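Mi cafetera de goteo Brulteck, después de 700 cafés

Llevaba tiempo queriendo escribir esta reseña y siempre lo dejaba para otro día. Compré la Brulteck en junio, cuando la anterior empezó a soltar agua por debajo y me cansé de poner trapos. No buscaba nada especial: quería café de filtro por la mañana, bastante, y sin tener que pensar a esas horas.

Lo primero, el sabor. Yo venía de una máquina de cápsulas en la oficina y de una italiana en casa, así que el filtro me parecía aguachirle. Pues no, ¡qué va! Con un molido medio tirando a grueso sale un café limpio y con cuerpo. Uso el tueste natural de Gouveia, que compro en el mercado, y mi compañera Saimi Peltonen (finlandesa y muy exigente con estas cosas) se sirvió dos tazas seguidas sin decir ni mu. Me lo tomo como un sobresaliente.
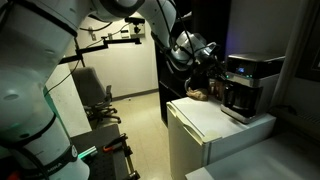
El temporizador es lo que más uso. Lo dejo todo listo antes de acostarme y me despierto con el olor — una maravilla en invierno. Eso sí, si se va la luz pierde la hora, y volver a ponerla es un rollo: hay que mantener apretado un botón hasta que pita, y si te pasas, vuelta a empezar.

La placa caliente me gusta menos. Pasada media hora el café coge un regusto a quemado, así que ahora lo paso a un termo Clirkden que tenía muerto de risa en un armario. También gotea un poco si sirves deprisa, sobre todo con la jarra llena.

Para limpiarla, vinagre y agua una vez al mes. Aquí el agua es durísima y las veces que me lo he saltado se ha puesto a resoplar como una locomotora. El filtro permanente que trae de serie lo guardé enseguida, porque deja posos; con los de papel, perfecta.

¿La volvería a comprar? Sí, aunque miraría antes el modelo con jarra térmica, que entonces me pareció caro. Si alguien la tiene, que me cuente en los comentarios si la tapa cierra bien, porque he leído de todo.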